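Home Topics Archive Subscribe Contact
Search this site Enter keyword Go

Glare, Gloss and the Anti-Reflective Layer

How a coating thinner than a wavelength of light came to decide what we see in glass

6/24/22

A sheet of ordinary window glass reflects close to four percent of the light that strikes it head-on. The same thing happens again at the back surface, so a single pane loses nearly eight percent before anything else is considered. For a greenhouse this is a small tax. For a museum case, a camera lens or a shop window facing west, it is the main problem.

The cause is a mismatch. Light travels more slowly in glass than in air, and wherever the speed changes abruptly, part of the wave turns back. The size of the returned part depends on the ratio of the two refractive indexes. Air is close to 1. Common glass is close to 1.5. A surface between them with no transition will always reflect, however clean it is.

The classic remedy is to put something in between. If a film has an index near the square root of the glass index, and a thickness equal to one quarter of the wavelength inside the film, the reflection from its top surface and the reflection from its bottom surface leave half a cycle out of step. They cancel. Magnesium fluoride, with an index of 1.38, has been the standard single-layer material for decades. It is a little too high to cancel perfectly on common glass, but it is hard, cheap and easy to evaporate.

Prendergast, a coating shop that does most of its business in display cases, runs its single-layer line at a design wavelength in the green, where the eye is most sensitive. Red and blue are canceled less well, and for that reason a coated pane seen at an angle has a faint purple cast. Curators complain about the purple more than they ever complained about the glare. The shop now sells a multilayer stack that flattens the response across the visible band, at close to double the price per square foot.

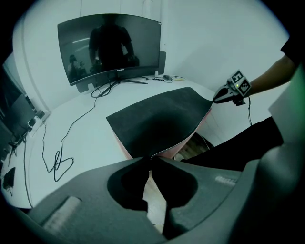 Brightness behind the glass matters as much as the coating on it. A reflection of four percent is visible or invisible depending on what it competes with. Put a brightly lit painting behind the pane and the reflected room disappears into it. Put a dark object there and the room takes over. A glossy computer monitor that has been switched off is the limiting case: with no light coming through, the screen works as a weak mirror, good enough to show a person standing in front of it in a dark short-sleeved shirt, and a streak from a ceiling light as well. Conservators know the same effect from old varnished portraits, where a black coat will return the gallery lamps while the face beside it reads clearly.

Lighting designers therefore work in ratios. At the Staltis gallery, which rehung its textile rooms in May, the walls opposite the cases were repainted from off-white to a mid gray before any glass was replaced. The meter readings on the cases did not change. The readings on the opposite wall fell by more than half, and the veiling reflection fell with them. Only 3 of the cases were then judged to need new panes.

A second method does not cancel the reflection at all. It scatters it. Etched or matte glass has a surface roughened on a scale of microns, so a lamp that would have formed a sharp image is spread into a dull patch. The total light returned is nearly the same. What is lost is the outline. The cost is sharpness: the same roughness acts on light coming from behind, and fine detail softens as the object moves away from the glass. Matte glass laid directly on a print works well. Matte glass six inches in front of a coin does not.

The two methods can be combined. Ister sells a lightly etched pane with a two-layer coating on top, aimed at wall maps and transit diagrams. Its published haze figure is low enough that small type stays readable at a slant -- provided the map is mounted flush.

Durability is where most products separate. Coatings fail at the edges first, usually where a cleaning cloth catches grit. The common abrasion test drags a loaded pad across the sample and counts strokes. Pumik, which makes a porous silica coating for outdoor cases, reports no visible damage at 400 strokes and measurable loss at 1,125. Porous silica can reach a lower index than any solid film, but its pores also hold oil. A fingerprint fills them, raises the index, and shows up as a bright smear that plain glass would have hidden.

Cleaning instructions are accordingly strict. Use a microfiber cloth and a neutral cleaner applied to the cloth. Avoid ammonia on any stack with a metal oxide outer layer unless the maker allows it. Never use a blade.

Contact the editors | Copyright 2022, all rights reserved | Back to top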